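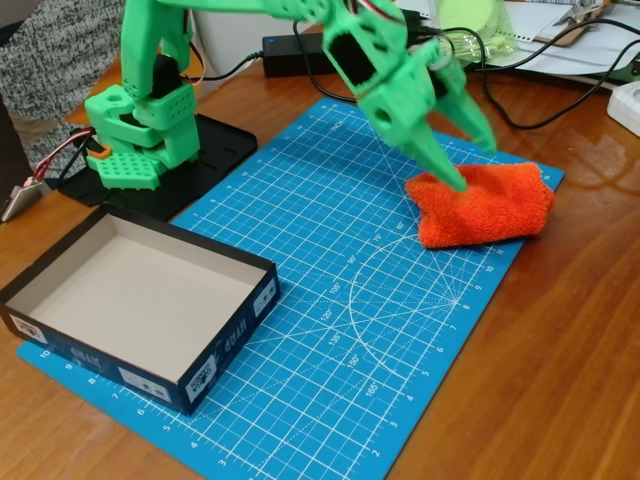 Figure 1. The printed arm at the bench, with one finger of the gripper on the folded towel.

3. Build and first trials

We built the arm in the shared workshop at Stonddale between January and the end of term. The links and base are printed in green plastic. Holes in the lower blocks save filament and let us move brackets without reprinting. The base is fixed to a square black plate, and the servo wires leave on the left side.

The first shoulder link cracked at the screw holes after 12 runs. We printed it again with thicker walls, which took 2 days.

For the cloth task we used a terry towel on a cutting mat, with an open box next to it as the target. The mat grid gave us positions in inches to type into the control script, Grelness. Each move was limited to 400 steps.

The tapered fingers hold a fold well if they come straight down. At an angle they push the towel along the mat. Rubber tips are the next change.

Report submitted Jul 31, 2020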